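August 14, 2022
Dye bench, indigo vat no. 2

Okay, so the vat is alive again. I came in this morning expecting to dump it and start over, and when I lifted the lid there was a coppery skin on top and the liquid underneath had gone that murky yellow-green I've been chasing for a week. I may have said something out loud to it.

For whoever reads this after me: this is the fructose vat, the one with hydrated lime, made up with the Prajapati indigo (the finer grind, in the tall jar, please keep the lid tight). I put in 100 grams of indigo at the start. It went sluggish after the last batch of scarves, turned blue all the way through, and smelled like nothing much. Last night I warmed it up in the water bath, gave it a spoonful of fructose, stirred slowly without splashing, and left it covered. I also added a pinch of lime after the pH strip came out lower than I like. I know, I know, two changes at once. I was tired and I wanted it to work, so now I can't say which one did it. My money's on the heat, to be fair. That corner of the shop gets cold at night even in summer with the big fan going.

Test strips today, all cut from the same bolt of Mesent cotton, scoured and soaked before they went in. One dip came out a pale, slightly greenish blue that settled into a nice washed-denim color once it aired. Three dips, solid medium. I took one strip all the way to 8 dips and it's gorgeous, properly dark, with the tiniest bit of red in it when you tilt it toward the window. It's still rubbing off on my fingers after the first rinse though, so I'm not calling that one done until it's been through the soap and dried.

The strip with 6 dips is honestly where I'd stop for the tablecloths. The difference between that and the darkest one is hard to see from across the room and it would save us most of an afternoon. I've pinned both on the corkboard next to the old swatches from the Bristus wool. Please don't move them! I want to look at them again in different light before anyone makes up their mind.

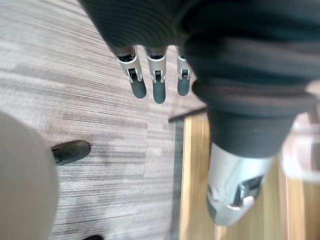
Why let the cloth air between dips if it's only going straight back into the vat?

The indigo has to meet oxygen to turn back into the form that stays put in the fiber, and if you put the cloth back while it's still green, some of what you just got in there can come right out again. I wait until there's no green left anywhere, folds included, and then give it a few minutes more. I open the folds up by hand or they stay green forever.

Other stuff from today. The linen sample did its usual thing and came out streaky along one edge. I'm pretty sure I didn't wet it out long enough (twenty minutes while I ate lunch, when I'd normally give linen a few hours, so that's on me). I've put another piece in to soak overnight and I'll try it first thing with fresh eyes. If that one streaks too, then it's the scouring, and I'll have to do the whole length again with soda ash and a proper long simmer. Ugh.

The wool I kept out of this vat completely. The lime is too hard on it, and I still haven't forgiven myself for that gray skein that came out feeling like twine. Anybody who wants blue wool for the Pavitz order should make a separate vat, keep the pH down, and not leave the yarn sitting in it.

Also, the scale is drifting. I weighed out 900 grams of dry fabric, went off to fill the bucket, came back, and it had wandered down a bit all by itself. New batteries helped for maybe an hour. It doesn't matter much for cloth, but I wouldn't trust it for the lime, so use the little one in the drawer for anything you measure by the spoonful.

I gave the vat a gentle stir at the end of the day and let it settle, and the flower came back up in the middle, dark blue and foamy. Lid is on, towel wrapped around the outside. No dipping until the sediment has dropped, please, or we'll get those gritty pale specks again.

To do: soap and dry the dark strip, rub test on white cotton, linen again, order more pH strips (we're down to the bottom of the box), and write the dip count on the back of every swatch BEFORE it goes on the board. I've still got two from last October with no label at all and I'd love to know how I got that color.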